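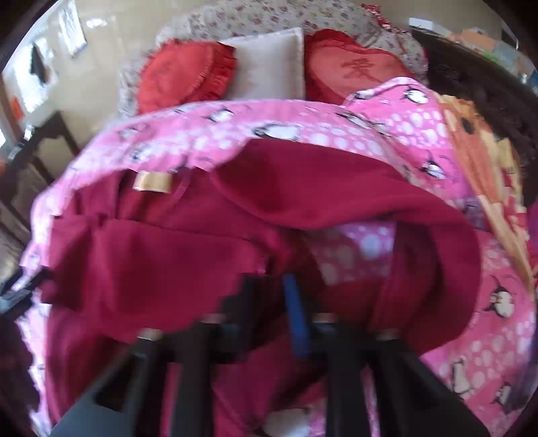 Department of Consumer and Household Studies — Course Reader, Part Two

Chapter 4
What a Care Claim Is Worth

Most of us have been told how to look after our clothes by someone with an interest in the answer. The firm that sells the detergent says how much to pour. The firm that sells the machine says which programme to run. The firm that made the garment, worried about returns, prints the gentlest advice it can think of and leaves you to it. This chapter asks how much of that advice stands up.

Take a plain garment in a dark red such as maroon. Shoppers are commonly told that a colour like this must be washed alone, in cold water, inside out, with a special liquid. Each of those four instructions is a separate claim. Each could be tested by itself, and in the material sent to us by manufacturers they hardly ever are. They arrive as a bundle, and if the garment keeps its colour the whole bundle takes the credit.

A case we shall return to is the Brastberg trial. Brastberg, a maker of laundry liquids, announced that 246 of 309 households had noticed "brighter, longer-lasting colour" after switching to its product. It sounds a good result until you ask what the households were comparing it with. They had no second bottle. They knew which brand they were using, they had been given it free, and they were asked for their opinion by the people who gave it to them. The remaining 63 households get no mention in the leaflet at all.

Sibel Ağca, whose notes form the basis of section 4.3, wrote to the firm asking for the questionnaire. She was sent a brochure. Her second letter went unanswered, and her own small test, set out in that section, used unmarked bottles and judges who had no idea which was which. It has faults too, and you will be asked to find them.

The word "up to" deserves a section to itself. Zernenus sold a fabric conditioner said to keep cloth soft for "up to 460 washes". A conditioner that failed after three would not make that sentence false. Nor do we learn what "soft" meant, or who was feeling the cloth — a panel, a machine, the sales manager.

None of this shows that care advice is useless. Hot water does shrink some wool, and some dyes do run. The trouble is that sound advice and salesmanship are printed in the same type, on the same packet, and the reader has to do the sorting.

Before you go on, find one product at home that makes a promise about fabric. Copy the promise out exactly, small print included, and keep it by you. You will need it for the exercise at the end of section 4.2.

4.1 Who wrote the label?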